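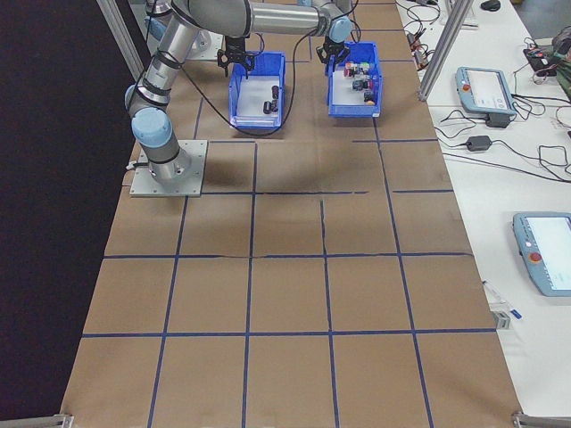 The library that comes to the lay-by

The mobile library reaches Sanlow a little before ten in the morning and parks in the lay-by opposite the chapel, with its nearside wheels up against the verge so that the step comes down level. It stays for forty minutes. Then it goes on to Atthorpe, where it stays for an hour, and after that there are four more stops before it turns back to the depot at Markum.

Angus Dow has driven it for 11 years. Before that he drove a coal lorry, and before that a school bus. He says the library is the heaviest of them to handle in a crosswind, because the sides are flat and high and the weight of the books sits on the walls. On the top road above Sanlow he drops to thirty in a gale. If it is worse than that, he rings the stops and tells them he isn't coming.

"People don't mind once," he says. "They mind twice."

The vehicle carries almost 900 books when it is full. A third of them are in large print. Crime takes up the whole of the offside wall as far as the wheel arch, and romance goes from there to the back. Children's books are in low boxes near the door, where they can be reached by someone sitting on the floor. There is one shelf of gardening, one of cookery and half a shelf of local history, which is mostly out on loan to the same two households.

Mobile libraries have been thinned out across much of the country. Some routes have gone altogether, and others have been cut from a visit every week to one every fortnight or every month. The arguments are familiar to anyone who has sat through a council meeting. The vans are old, diesel is dear, the number of borrowers is small, and each loan costs more than the same loan made over a counter in town. Those who want to keep them say that the counter in town is no good to a person who can't get to it.

The Markum route runs every third week. It has survived three reviews, partly by getting shorter. It once had two vehicles and served the farms along the estuary, a long day's round with the last stop made in the dark for half the year. When the second van failed its inspection it wasn't replaced, and the estuary stops were offered a postal service. A few took it up.

What gets borrowed

Ghada Sayegh chooses the stock. She works from a room behind the main library in Markum, where the van's books are kept on their own shelves with a green spot on the spine. She changes part of the load after each round, taking out what hasn't moved and putting in what has been asked for. She has a notebook for the requests, which come to her on slips of paper, on the backs of envelopes and sometimes as a message passed on by Angus with the title slightly wrong.

She has learned the habits of each stop. Sanlow reads crime and sends back anything with too much weather in it. Atthorpe has two families who are teaching their children at home and who will clear a shelf on a subject in one visit – volcanoes, then the Romans, then bees. The stop by the water tower has only one regular borrower, a man who reads books about the sea and has asked for the same account of a lighthouse three times.

"I used to think I should be widening what people read," she says. "I put in a lot of prize winners in my first year. They came back with the van every time, very clean."

She still puts one or two in. What she does more of now is follow a chain. If someone has enjoyed a book about a village policeman in France, there will be another policeman on the van next time, from Italy or Norway, and perhaps after that a novel with no policeman in it at all. She doesn't tell the borrower she is doing this. It works with some people and fails completely with others.

Large print is the hardest to supply. The books are expensive and there are fewer titles, so a keen reader can get through everything in a favourite line within a couple of years. Borrowers have their own way of dealing with this. Inside the back cover of many of the large-print novels there is a small pencil mark, a cross or a letter or a pair of initials, put there by a reader to show that he or she has had it already. Library staff are supposed to rub them out. Ghada leaves them. One western has marks from 14 people, and she can name nine of them.

Talking books went from cassette to disc and now mostly to downloads, but she keeps a row of discs on the van. The mobile signal at Sanlow is poor and at the water tower it doesn't exist. Several borrowers have a disc player in the kitchen that does the job, and they see no reason to change it.

A stop at Atthorpe

At Atthorpe the van parks beside the old weighbridge. By the time it pulls in there are usually people waiting, and in wet weather they wait in their cars with the engines running. Elfriede Tiedemann, who is 86, walks from the far end of the green with a wheeled shopping bag. She came to the village from Bremen as a young woman to teach music, and she has used the mobile library since it was a converted bread van with a paraffin heater.

"The heater smelled, and so all the books smelled," she says. "I could read in bed at night and know that it was a library book with my eyes closed."

She takes six books each time. Two are for her and four are for a neighbour who has trouble with the step. The neighbour's are chosen by a system the two of them have worked out. Nothing with a dog that dies, nothing set in a hospital, and the print must pass a test, in which Elfriede takes off her glasses and holds the page at arm's length.

There is a lift at the back for wheelchairs. It was fitted when the body was rebuilt by Dalsgaard, a coachbuilding firm that used to have a yard outside Markum, and it is slow. Using it means moving a stand of magazines and a fire extinguisher. Some people who could do with it won't ask, and Angus has taken to lowering it before they arrive so that it is already down.

Jihad Semaan comes with his two daughters. He moved to Atthorpe to work at the vet's, and the nearest library with a door is a drive of half an hour each way. The bus goes twice a day, the second time too early to be of use to anyone with a child at school. The elder girl has a reservation waiting, and there is a short dispute on the step about who will read it first.

Other business gets done here as well. Someone leaves a jar of chutney for someone else, to be collected at the next stop. A lost glove hangs on the hook by the door. A man who hasn't returned a book since the spring brings it back and is told that there is no fine, and he borrows it again.

How long it will last

The vehicle is now 19 years old. The engine is sound, according to the garage, but the floor has been patched twice and parts for the lift have to be made. A new one, fitted out, would cost more than the county spends on books for all its branches in a year. A smaller van would be cheaper and could get down the estuary lanes, but it would carry fewer than half the books and there would be no room to come in out of the rain.

Ayman Chamoun, who sits on the parish council at Sanlow, favours the smaller van. He has measured the lanes. He thinks the service has been designed around the vehicle for too long, and that the people on the estuary would come back if something turned up at the gate. Ghada isn't so sure. She worries that a van you can't stand about in would become a delivery, and that a delivery would be easier to cut.

Angus has no strong view on the size. He would like a heater that reaches the cab and a mirror that stays where it is put. He has a year and a half to go before he retires, and the county hasn't yet said whether the job will be advertised.

The latest review is due to report in January. In the meantime the timetable has been printed as usual, on yellow card with a hole punched in the corner so it can hang on a nail. Elfriede Tiedemann has hers inside the larder door, over the top of all the earlier ones, and she has put a ring round the days when the van is due.

At twenty to one Angus stamps the last of the Atthorpe books, brings in the step and raises the lift. There are three requests on the dashboard under a bulldog clip. One asks for anything on bees that isn't for children. One is for a large-print crime novel whose title the borrower has forgotten, though she is certain there was a canal in it. The third is for the lighthouse book.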